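로봇 동아리 이야기, 두 번째

지난번 글을 올리고 한참 쉬었습니다. 제 한국어는 아직 천천히 쓰는 한국어라서 글 하나를 쓰는 데 시간이 많이 걸립니다. 틀린 표현이 있으면 댓글로 알려 주세요. 고치겠습니다.

저희 동아리 이름은 그리키코(Grikico)입니다. 작년 10월에 가입했고, 그때는 로봇 팔의 전원을 어떻게 켜는지도 몰랐습니다. 저는 원래 통계를 공부하는 사람이고 프로그램은 조금만 할 줄 압니다. 그런데 이번 학기에 저에게 꽤 큰 일이 맡겨졌습니다. 학생 대회 '브레누라(Brenura)'에 나가는 팀에서 데이터 정리를 담당하게 된 것입니다.

브레누라의 과제는 부엌 정리입니다. 탁자 위에 그릇과 장난감 음식이 놓여 있고, 로봇은 문장으로 된 지시를 받아서 물건을 옮겨야 합니다. "딸기를 그릇에 넣으세요", "케첩을 접시 위에 놓으세요" 같은 짧은 지시입니다. 사람에게는 너무 쉬운 일이라서 처음에 규칙을 읽었을 때는 조금 웃었습니다. 지금은 웃지 않습니다.

우리 방식은 먼저 사람이 로봇 팔을 조종해서 동작을 보여 주고, 그 기록으로 모델을 학습시키는 것입니다. 기록 한 개를 우리는 '한 판'이라고 부릅니다. 4월 초까지 모은 것이 모두 2353판입니다. 이 중에서 쓸 수 없는 판을 골라내는 것이 제 일입니다. 물건을 떨어뜨린 판은 버리지 않고 따로 표시합니다. 중간에 조종하는 사람이 망설여서 팔이 오래 멈춘 판은 제 생각에는 버려야 하는데, 이것 때문에 팀 안에서 의견이 갈렸습니다. 저는 표를 만들어서 보여 주었고, 결국 너무 긴 멈춤만 잘라 내기로 했습니다.

제가 제일 좋아하는 물건은 케첩입니다. 딱딱한 그릇 사이에 이런 것이 하나 있으면 기분이 좋습니다. 동아리 사람들은 케첩을 '선배님'이라고 부릅니다. 왜 선배님인지 저는 아직 모르는데, 물어볼 때마다 대답이 다릅니다.
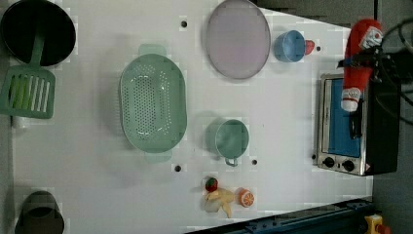
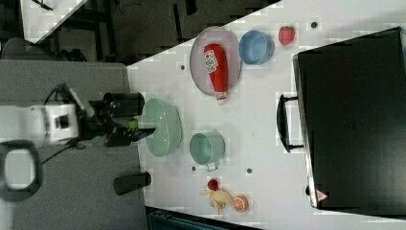 두 장 모두 딸기와 바나나와 오렌지가 아래쪽에 모여 있고, 케첩이 있는 자리는 서로 다릅니다.

물건의 위치를 정하는 방법도 여러 번 바꾸었습니다. 처음에는 조종하는 사람이 마음대로 놓았습니다. 그랬더니 제가 표로 정리했을 때 한쪽으로 심하게 몰려 있었습니다. 사람은 자기가 잡기 편한 곳에 물건을 놓는 것 같습니다. 그래서 지금은 종이에 적힌 순서대로 놓습니다. 종이는 제가 컴퓨터로 무작위로 만들어서 인쇄합니다. 재미는 줄었지만 표의 모양은 좋아졌습니다.

어려운 점은 이름입니다. 지시문을 한국어와 포르투갈어로 쓰는데, 같은 물건을 사람마다 다르게 부릅니다. 어떤 사람은 '그릇', 어떤 사람은 '볼', 또 어떤 사람은 '대접'이라고 씁니다. 저는 '대접'이라는 말을 이번에 처음 배웠습니다. 처음에는 하나로 통일하려고 했습니다. 하지만 대회에서는 다른 사람이 지시문을 쓰니까, 여러 이름이 섞여 있는 편이 학습에 더 좋을 수도 있습니다. 지금은 원래 쓴 말을 그대로 두고 옆 칸에 물건 번호를 따로 붙입니다. 이 작업에 저녁 시간을 거의 다 씁니다.

색깔도 그렇습니다. 민트색을 어떤 사람은 초록색이라고 쓰고 어떤 사람은 하늘색이라고 씁니다. 그런데 하늘색 물건도 따로 있습니다. 이 문제는 아직 해결하지 못했습니다.

이 글의 초고를 팀 메신저에 올렸더니 반대 의견이 바로 왔습니다. 켈리 마리뉴(Kelly Marinho)는 멈춤을 잘라 내는 것에 지금도 찬성하지 않는다고 했습니다. 사람이 망설이는 것은 물건이 어렵게 놓였다는 뜻이고, 그 부분을 없애면 로봇은 어려운 상황에서도 똑같은 속도로 팔을 내밀게 된다는 것입니다. 그러니까 버린 부분도 원본은 꼭 보관하고, 두 가지로 학습시켜서 비교해 보기 전에는 블로그에 '하기로 했다'고 쓰지 말라고 했습니다.

읽고 나서 조금 부끄러웠습니다. 제가 만든 표에는 멈춤의 길이만 있고 그때 물건이 어디에 있었는지는 없었습니다. 위의 문장은 고치지 않고 그대로 두겠습니다. 그때는 정말로 그렇게 정했으니까요. 대신 원본은 동아리 서버 '달글리시'에 모두 남겨 두었고, 비교 실험도 계획에 넣었습니다. 자일송(Jailson)이 학습 두 번을 돌릴 시간을 예약해 주기로 했습니다. 멈춤을 자른 것과 자르지 않은 것, 나머지 조건은 같게 합니다.

비교할 때 무엇을 점수로 볼지도 정해야 합니다. 성공률만 보면 차이가 작을 것 같아서, 저는 물건을 잡기까지 몇 번 다시 시도했는지도 세고 싶습니다. 다만 '다시 시도'를 어디서부터 한 번으로 볼 것인지 기준이 필요합니다. 팔이 조금 뒤로 갔다가 다시 오는 것도 한 번일까요? 비슷한 실험을 해 본 분이 계시면 의견을 듣고 싶습니다.

다음 글에는 지시문 번호표를 어떻게 만들었는지 쓰려고 합니다. 시험 기간이 끝난 다음에 올리겠습니다.

2023년 4월 24일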